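Who Puts the Shoes Away?

At Khalaf House in Divthorpe, guests stay for a few days and then go home. Between two guests, somebody must make each apartment tidy. Lama Kanaan has done this work for 18 years. Now she does it together with a robot, which the team calls Salura.

Think about shoes. People drop them everywhere. For you, it is easy to see a sandal on the floor and put it on a rack. For a robot, it is a lot of small problems. Where is the sandal? Which end is the toe?
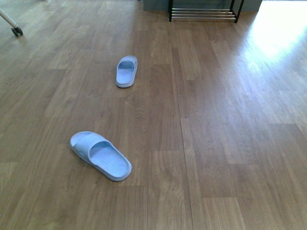
Before, Lama bent down more than 70 times in one day, and in the evening her back hurt. Now Salura learns to do the low jobs near the floor. Lama checks the beds and the kitchen, and she decides when a room is ready.

A robot does not have hands like yours. Salura has a gripper with 2 fingers, and it can open them wide or close them slowly.

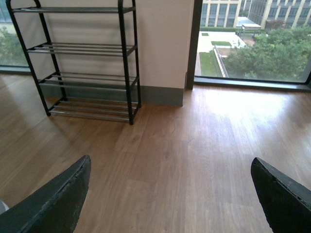 The gripper fingers are open. The shoe rack by the window has no shoes on it.

Did the robot take Lama's job? She was worried about this in August, when it came. Her job is still there, but it has changed. She had to learn new things, for example how to stop the robot quickly and how to show it a better way. Shadi Hijazi, who trains the workers, says some people like the change and some need more time. Both are okay.
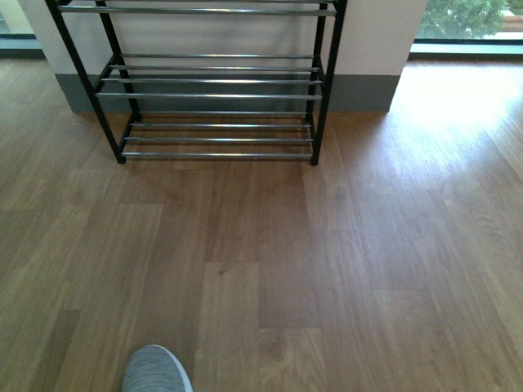

A shoe rack with silver rods, and the toe of a gray sneaker on the floor.

Try it at home: pick up one shoe with only your thumb and one finger. Can you put it down straight?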